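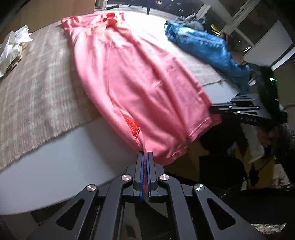
4. Folding shorts and light trousers

Use this section for elasticated shorts, pyjama bottoms and thin trousers. Jeans and lined trousers are covered in section 5. The steps assume the Liro folding board, large size, but they can be done on any smooth table.

4.1 Before you start

1. Clear the table and wipe the top with a barely damp cloth. Let it dry.
2. Empty the pockets and close any zip or button.
3. Pull drawstrings level at both ends and tuck them inside the waistband.
4. Check for mesh or a loose lining. If it has worked its way out, push it back through the opening and smooth it down by hand.

Note: Bright trims can mark pale cloth if the garment is put away damp. Feel the waistband before folding. It is the last part to dry.

4.2 Laying out

1. Put the garment down with the waistband at the far side of the table and the leg hems towards you.
2. Take hold of one hem corner and draw it gently towards you until the long creases flatten. Repeat at the other hem.
3. Leave the waistband gathered. Do not try to pull it to full width.
4. If a leg hangs over the edge, slide the whole garment back. The weight of the hanging part will drag the fold out of line.

Caution: Do not tug on a single seam. Stitching on light fabric can pucker and will not press out.

4.3 Folding

1. Fold one leg over the other so that the side seams meet.
2. Smooth from the waistband down to the hems with the flat of your hand.
3. Place the board on top, with its short edge 20 mm below the waistband.
4. Bring the hems up over the board, then draw the board out sideways.
5. Fold once more for drawers. For shelves, leave as it is.

Note: Very wide legs may stick out past the board. Turn the extra cloth in before step 4.

4.4 Pressing (if needed)

Most elasticated garments need no pressing. If the hem has curled, turn the garment inside out and press the hem only, on the coolest setting. Keep the iron off elastic, mesh and printed patches.

4.5 Storing

Stand folded shorts on edge in the Destero drawer insert, waistband down. Do not load an insert so tightly that the sides bow. Spare dividers are listed on page 148.

Last updated: August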